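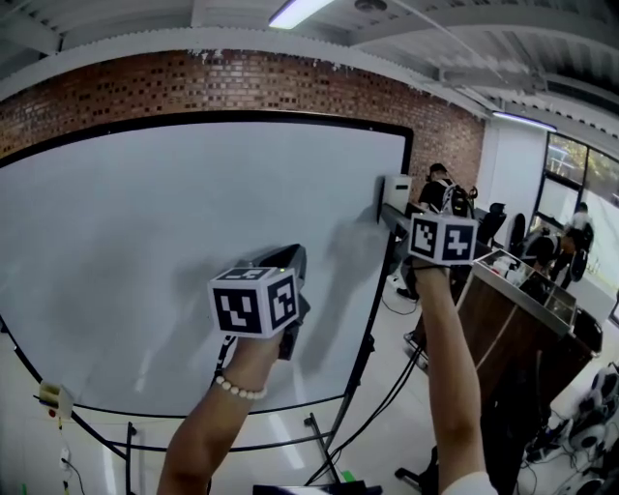 Walthorpe helps small and mid-sized plants bring automation into their daily work in a way that their own employees can carry out. The company was founded by Wichai Thammasiri and Yupin Inthanon, who had both spent years on packing lines before they began to design them. Much of our work is done by hand. An operator takes a gripper in each hand, each one topped by a cube with black-and-white markers, and carries out a task as he or she would on the shift. The whiteboard is used for planning at the start of each session and wiped clean for the next. Our main workroom has kept its red brick wall, and large windows look out on the greenery outside.

Our people

Walthorpe employs 55 people at 2 sites. Rattana Kamolrat directs operator training, and Lertchai Thongdee heads the engineering group. Most of our instructors came to us from production jobs. They know what a line sounds like when it is running badly, and their judgment is part of every system we deliver.

What changes at work

When a client installs our Torkau handling cell, the heaviest and most repetitive lifting passes to the machine. The people who did that lifting remain with the process. They teach new tasks, check finished goods and decide when the cell should stop. Each client agrees in writing, before work begins, that affected employees will receive up to 4 weeks of paid training and a revised job description.

We do not claim that the change is easy. Some employees miss the pace of the old work, and some supervisors find that their duties have shifted more than they expected. Usa Rattanakul and her staff visit every site after installation to hear these concerns -- in private where the employee prefers it -- and report them to plant management.

Visits and inquiries

Plant managers and employee representatives may visit our workroom by appointment. Requests should be sent to the Walthorpe front office, with the size of the group and the type of work performed at the plant.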